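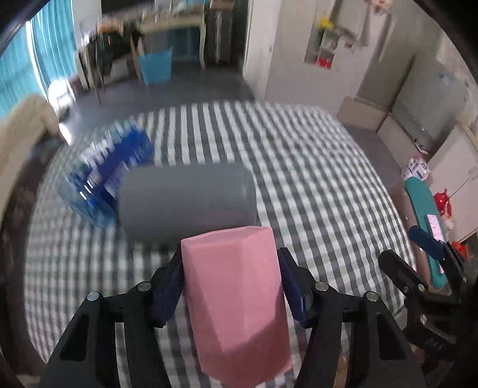
Gráinne Mulcahy, Contributing Editor, Household Textiles

Gingham is a lightweight plain-weave fabric, usually cotton, best known for its even checks. The yarns are dyed before they go on the loom, so the pattern looks much the same on both sides – a great help to anyone who has ever sewn a sleeve on inside out! Where colored bands cross white ones, the eye reads a softer, in-between shade.

The name is commonly traced to a Malay word, and early cloth of this kind was often striped. Checks took over later, and people have been fond of them ever since, for aprons, curtains, summer dresses and, of course, the tablecloth. Most gingham washes well and softens with age, though a new piece may shrink a little the first time through.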